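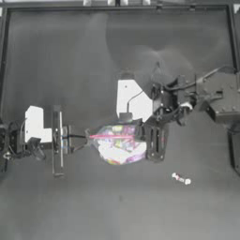
Two-arm station, bag handling. Gedisau open day, August.

Pre-visit check

Table surface: OK. Faint smudges, a small dark speck and one small white object lower right, no need to wipe again before the 2:00 group.
Bag: OK. Clear film, pink closure. Spare bags are in the drawer.
Visitor line: MOVE. Tape it 25 inches farther back — children lean in.
Emergency stop: OK. Tested from both sides.

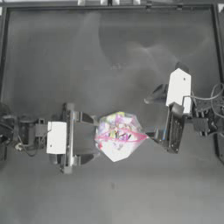 Arm speed stays at the demo setting for all groups. Thérèse Gosselin has the key and will not change it on request.

Cables: OK at both wrists. Check again at noon.
Badges: 124 printed, 2 misspelled. Reprint.

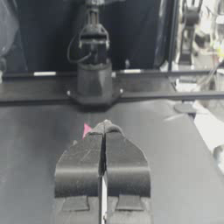

Garnet Li
Floor Safety Lead, Sawatzky

Fingertips: OK. Light scratches on the fingers, acceptable.
Table: REMOVE the small pink piece by the fingertip before the next run.
Lab area behind post: OPEN ITEM. Athina Psarras to rope off by 1:30.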